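Boleo Campaign Desk: support ticket 490
Subject: Endorsement line still showing on leaflet proofs after withdrawal
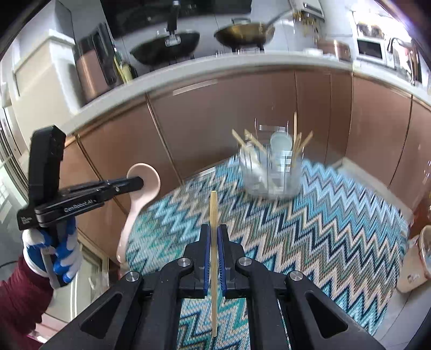 Opened by: Lok-yiu Shek, Lui ward campaign
Assigned to: Ming-te Cheng
Status: Resolved
Date: 1/24/25

Reported problem
The Zurby residents' group withdrew its endorsement in December. The record was set to "withdrawn" the same day. Leaflet proofs for Lui ward still print "Backed by Zurby residents" under the candidate's name. The web page is correct.

Checks made
Endorsement record: status correct, no duplicate entry.
Proof cache: cleared, proof rebuilt, line still present.
Template 97: the endorsement line is typed in as fixed text. It does not read from the record.
Template 199 (Rellar ward): reads from the record, prints correctly.

Cause
Template 97 was copied from an older leaflet before the endorsement field existed. Changes to a record have no effect on it.

Action
Fixed text removed and replaced with the endorsement field. Two test proofs built, one with the record withdrawn and one with a dummy record set to active. Both correct.

Reply from L. Shek
New proof checked, line gone. Does the imprint need doing again? The agent's address changed too.

Reply from M. Cheng
The imprint reads from the agent record, so update it there and rebuild. Any proof approved before today must be approved again, as the old PDF stays attached to the print order until then.

Ticket closed by requester.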